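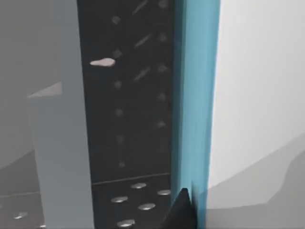

10 Apr 2023 - hide glue, pot life and open time

Batch 26, Zurell pearl, soaked overnight in cold water, 100 g dry to 117 g water. Too thick to brush. Thinned in the pot until it ran off the brush in a string, then stopped adding. Did not weigh the second addition. Should have.

Open time on scrap maple, unheated parts: short. Skin formed before the second face was coated. Warmed the parts on the radiator and repeated. Better, still not enough for a four-leg glue-up by one person.

Terence wants urea added to slow the gel. Tracey's February notes from the Oakley bench have urea joints creeping under load, so run both and hang the same weight on each. 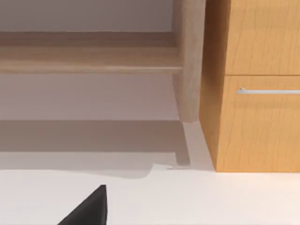

Pale wood, rail-to-leg joint.

To do:
- Second pot without urea, water weighed both times.
- Check thermostat on the Tendeo pot against the glass thermometer.
- Ask Sutatdale if they still sell the lower gram strength.
- Old batch in fridge smells. Throw out.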